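Unit 4: How joint degrees between two universities are set up
Notes for the September intake

Read these before the seminar. The case we use throughout is the joint master's run by Sinerside and Trenard.

Terms

A joint degree is one award, with one certificate carrying the names of both universities. A double degree gives the student two certificates, one from each. Students mix these up in essays every year and lose marks for it. Validation is different again: one university teaches, the other approves the course and makes the award.

The agreement

Most partnerships begin with a memorandum of understanding. It is short, usually has no money in it and can be dropped by either side. The document that matters is the agreement that follows, which sets out who admits students, who collects fees, whose rules apply to appeals and what happens to students if one partner pulls out. The last of these is called the teach-out clause. Sinerside and Trenard signed their memorandum quickly and then spent two years on the agreement, mostly on appeals.

Credit

Sinerside counts 200 hours of study to a module and Trenard counts 28 contact hours, with private study left to the department. The two figures measure different things and cannot be converted by simple arithmetic. The partners settled on a table of matched modules, checked by both exam boards - slow work, but it has held up.
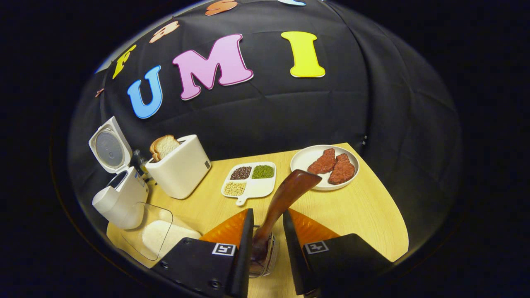 Harish Rajput objects that a table of this kind goes out of date as soon as either side rewrites a module, and would have each university accept the other's marks as they stand. Weidong Li's reply is in the reading pack. Be ready to argue for one or the other.

Fees

Students pay the university where they are registered in that term. There is a joint registration charge of 1125 for the whole course, split evenly. A travel grant of up to 700 is open to those who move between sites, and claims go to the home university only.

Quality checks

Each partner reports to its own national body, so the same course may be reviewed twice under different rules. The Mosoti report recommends a single shared review. Kirui's chapter sets out why few national bodies have agreed to one.

Reading

Kinsella, chapters 3 and 5
Kirui, chapter 2
The Mosoti report, summary only
Szulc on teach-out clauses (short, in the pack)

For the seminar, bring one page on this question: who should hear an appeal when the module was taught at Trenard and the student is registered at Sinerside?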